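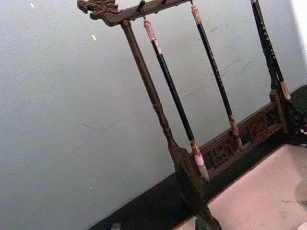 Última modificación de esta página: 10 de enero de 2023

# Hestero: brazo de sobremesa para objetos delicados. Demostraciones y jornada de puertas abiertas

El Hestero es nuestro brazo colaborativo pequeño, el que más cariño nos despierta en el taller y también el que más preguntas nos trae por correo. Lo fabricamos en Fevik para trabajar encima de una mesa normal, al lado de una persona, con cosas que se rayan, se enredan o se vuelcan con solo mirarlas. Por eso en las demostraciones trabajamos con objetos como los que nuestros clientes tienen en casa o en la tienda, entre ellos un soporte de madera tallada para pinceles de caligrafía, con su cabeza de dragón en el travesaño y los pinceles colgados de ganchitos de metal.

Es una tarea bonita de ver y bastante más difícil de lo que parece. El ejercicio completo consiste en tomar un pincel por el mango, levantarlo lo justo para que la anilla libere el gancho, apartarlo sin rozar al vecino y volver a colgarlo. Los mangos son negros y brillantes, la talla está llena de huecos y relieves, y un pincel colgado se balancea en cuanto se le toca (¡y a veces antes!). Quien haya intentado que una cámara distinga un objeto oscuro y lustroso delante de otro objeto oscuro sabrá por qué le tenemos tanto respeto.

## Qué se ve en una visita

La demostración dura 266 segundos si todo va seguido, aunque casi nunca va seguido, porque la gente pregunta y nosotros encantados de parar. Empezamos con el brazo en reposo, explicamos cómo se le enseña la posición del soporte y dejamos que haga el recorrido despacio. Después lo repetimos a velocidad de trabajo y, si hay ganas, movemos un poco la base para que el sistema tenga que buscarla otra vez.

En una pantalla lateral mostramos lo que capta la cámara de la muñeca. Suele ser lo que más engancha a los visitantes, también a los que venían solo de acompañantes: desde allí el travesaño y los postes aparecen torcidos, en diagonal, y al principio cuesta orientarse. A los pocos minutos todo el mundo señala la pantalla y avisa de por dónde conviene entrar.

Luego toca probar. Se puede guiar el brazo con la mano, grabar un movimiento corto y ver cómo lo reproduce. No hace falta saber programar ni traer nada preparado, y los niños pueden participar acompañados.

## Datos del equipo

| Característica | Hestero |
|---|---|
| Alcance máximo | 951 mm |
| Peso máximo en la pinza | 8 kg |
| Cámara | En la muñeca, incluida |
| Guiado manual | Sí |
| Montaje | Sobremesa, con placa atornillada |
| Programa de control | Leclerc |

Leclerc viene instalado y se actualiza desde el propio equipo. Guarda los recorridos con nombre, permite ajustar la fuerza de cierre de la pinza en cada punto y detiene el brazo cuando nota un contacto que no esperaba. Para mangos finos recomendamos las puntas blandas, que se piden aparte y se cambian con una sola llave.

## Jornada de puertas abiertas en Vakcombe

En mayo volveremos a abrir la sala de Vakcombe durante todo un día, con varios equipos en marcha y café para quien llegue temprano. Los grupos son de 10 personas como máximo. Nos gustaría admitir más, pero alrededor de una mesa con un brazo encima no se ve bien si hay tres filas, y preferimos que todos puedan acercarse y preguntar con calma.

La entrada es gratuita con reserva previa. Al escribirnos, cuéntenos qué tipo de piezas maneja: material de bellas artes, instrumentos, cerámica, recambios pequeños, lo que sea. Si le apetece traer un objeto suyo, tráigalo, por favor. Lo miraremos juntos antes de ponerlo en la mesa y le diremos con franqueza si el Hestero es el equipo adecuado o si le conviene otra pinza.

Las visitas concertadas fuera de esa jornada se hacen por la mañana. Conviene llevar el pelo recogido y dejar bufandas y pulseras largas en el perchero de la entrada.

## Precio y pedidos

Preparamos un presupuesto para cada instalación, con el brazo, la placa, la licencia de Leclerc y la formación inicial desglosados. Quien haya asistido a una demostración puede pedir además el recorrido que grabó durante la visita y cargarlo en su propio equipo. Las solicitudes se envían desde el formulario de contacto de Fevik, indicando «Hestero» en el asunto.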